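Recording Your First Batch of Mug-Hanging Examples

Last updated 9 April 2026

If you have followed the Sellden setup pages, you should now have an arm that moves when you ask it to, a camera that sends a picture, and a table you don't mind scratching. Next comes the part that takes the longest, and that I have grown rather fond of: showing the arm how the job is done, over and over, until you have enough examples to train on.

The job in this tutorial is hanging a mug on a mug tree. It is a lovely first task. The parts are cheap, the goal is easy to see from across the room, and it asks for a decent grip and a bit of care at the end. My own set for this task came to 482 recordings after sorting, but please don't let that number scare you. You can train something worth looking at on far fewer, and you will learn a lot from watching it get things wrong.

Before you start

Clear the table down to the mug, the tree and whatever holds your camera. Check that the camera sees the whole mug and all the pegs, and then tighten every clamp on its stand. I once lost an afternoon's work to a camera that had sagged by the width of a finger.

Open Clunura, make a new task, and give it a plain name such as "hang mug". Set the recording rate and leave it alone for the whole batch. Mixing rates can be repaired later, but it's dull work.

Recording one example

Bring the arm to its home position and stand the mug upright on the table. Press record, wait a breath, and then start moving. Come in from above at an easy pace and slow down as you get close to the rim. You want one finger inside the mug and the other outside, so that closing the gripper pinches the wall. Try not to touch the bottom of the mug on the way in -- the bump shows up in the joint readings, and the model will happily learn to bump too.
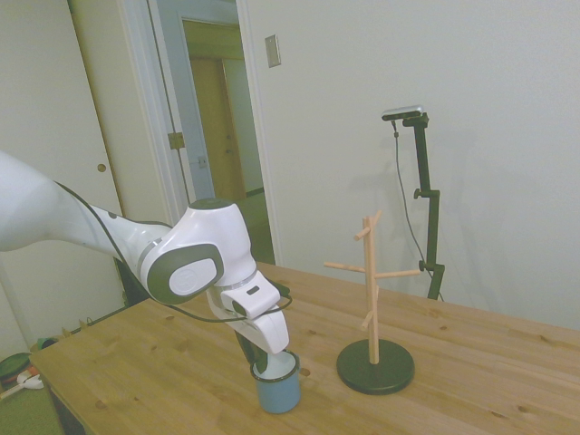
Gripper at the mouth of the mug, with the pegs on the tree still free.

Close the gripper gently, lift straight up until you are well clear of the table, and only then turn toward the tree. Line up the handle with the peg you have chosen, move in slowly, lower until the peg takes the weight, and open the gripper. Back away the same way you came in. Wait another breath and press stop.

Changing things up

After every 4 recordings, move the mug. Slide it a little nearer, a little farther, turn the handle a different way. Leave the tree where it is for your first batch and pick one peg to aim for. I know it's tempting to use them all! Save that for the second batch, when your hands know the motion.

Take a real break after 17 recordings or so. Tired hands make jerky examples, and you won't notice until you play them back.

Sorting what you have

Play each recording at double speed in the Clunura viewer. Keep the clean ones. If you fumbled the grip but recovered and hung the mug anyway, keep that too, and tag it "recovery" -- those are worth having. Throw out anything where you stopped to scratch your nose or where the mug ended up on the floor.

When you're done, export the batch and go on to the training page.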